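Desde abril tengo una hoja con las normas de grabación pegada dentro del armario del taller. Ha cambiado tantas veces que ya no me fío de mi memoria, así que la paso al blog, que es donde la voy a buscar cuando estoy fuera.

Para quien llegue nuevo: grabo demostraciones con una pinza de mano con cámara, tareas domésticas sobre todo, para un conjunto de datos que llamamos Indora. La mayor parte se graba en pisos y locales normales. Lo que sigue son las reglas que aplico yo. Algunas vienen de la guía Plenham, que usamos como base, y otras las he añadido después de tirar material a la basura.

## Antes de empezar

Limpiar la lente. Con paño de microfibra, no con la manga. Una huella en un gran angular estropea una sesión entera y en la pantalla pequeña no se ve.

Comprobar el cierre de los dedos de la pinza en vacío, 20 veces seguidas. Si en alguna se queda a medias, se desmonta y se mira el muelle. Con el modelo Bonstead esto pasaba más; con el que llevo ahora, menos, pero la comprobación se queda.

Fijar la exposición. En automático, cada vez que la cámara se acerca a una superficie clara el resto se hunde, y luego vuelve, y el episodio queda con saltos de brillo que no tienen nada que ver con la tarea. Yo la fijo mirando a la zona donde voy a trabajar, a la distancia de trabajo.

Avisar a quien viva o trabaje allí. Por escrito, con el horario. Si hay papeles, fotos familiares o pantallas a la vista, se retiran o se tapan antes, y si no se puede, se cambia de habitación. Difuminar después es lento y siempre se escapa algo.

## Durante la grabación

1. Un episodio, una tarea. Limpiar un panel es una tarea. Limpiar el panel y guardar el paño son dos, y se graban por separado.
2. Duración máxima, 60 segundos. Si la tarea no cabe, está mal dividida.
3. La mano libre puede entrar en plano y puede trabajar, pero se anota. Hay una casilla para eso en la ficha y hay que marcarla.
4. Guantes oscuros y sin logotipos, los mismos durante toda la sesión. Si se cambian, sesión nueva.
5. No hablar. El audio se descarta, pero la gente que habla gesticula con la pinza.
6. Los fallos se guardan. Si el paño se cae, se recoge y se sigue. Se etiqueta como recuperación y ya está.

La regla 6 es la que más discusiones me ha traído. Durante mucho tiempo borré todo lo que salía torcido, y el resultado era un conjunto de episodios muy limpios y muy parecidos entre sí. En la última tanda entregué 960 episodios y pasaron la revisión 880. De los rechazados, casi ninguno lo fue por un fallo de ejecución; eran problemas de exposición, de etiqueta equivocada o de principio cortado.

Sobre el principio cortado: hay que esperar un segundo con la pinza quieta antes de moverla, y otro al acabar. Lo tengo subrayado en la hoja y aun así se me olvida por las tardes, cuando llevo ya muchas tomas.

## Superficies brillantes

Apartado propio porque me lo preguntan a menudo.

Los plásticos satinados y los electrodomésticos devuelven la luz del techo directamente a la lente. Mi norma es no eliminar los reflejos. Lo intenté con difusores y con un filtro polarizador, y las imágenes salían muy bonitas y no se parecían a ninguna casa. Ahora solo exijo que el reflejo no tape el punto de contacto. Si lo tapa, me muevo yo o inclino un poco la pinza, y repito.

Con los paños hay otra cosa. Un paño arrugado no tiene una forma fija, así que quien etiqueta necesita distinguirlo bien del fondo. Elijo el color según la superficie: nada de paño blanco sobre panel blanco. Azul suele ir bien casi siempre.
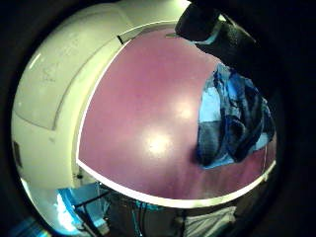 *Guante negro y paño azul sobre una superficie rosa con reborde blanco. Los dos brillos se quedan.*

Lo de alrededor no lo ordeno. Si hay varillas metálicas, telas dobladas u otras cosas debajo de la zona de trabajo, se quedan donde están durante toda la serie. Lo único que prohíbo es moverlas entre un episodio y el siguiente sin apuntarlo.

## Después

Copia doble antes de borrar la tarjeta. Una al disco del taller y otra al servidor. La tarjeta no se toca hasta que coinciden las sumas de verificación.

Ficha de sesión rellena el mismo día: lugar con código y sin dirección, versión del firmware, exposición, guantes, objetos principales, incidencias. La plantilla Jiang pide además una nota de dificultad del uno al cinco. La relleno, aunque no sé si alguien la usa — yo pongo un tres casi siempre y supongo que los demás también.

Revisar una muestra a velocidad normal. A cámara rápida todo parece fluido.

Me queda pendiente escribir la parte de líquidos, que ahora mismo es una sola línea en la hoja: «pinza con funda, cable por arriba». También quiero cambiar el formato de la casilla de la mano libre, porque «sí» o «no» se queda corto cuando la mano entra solo al final. Cuando lo tenga decidido actualizo esta entrada.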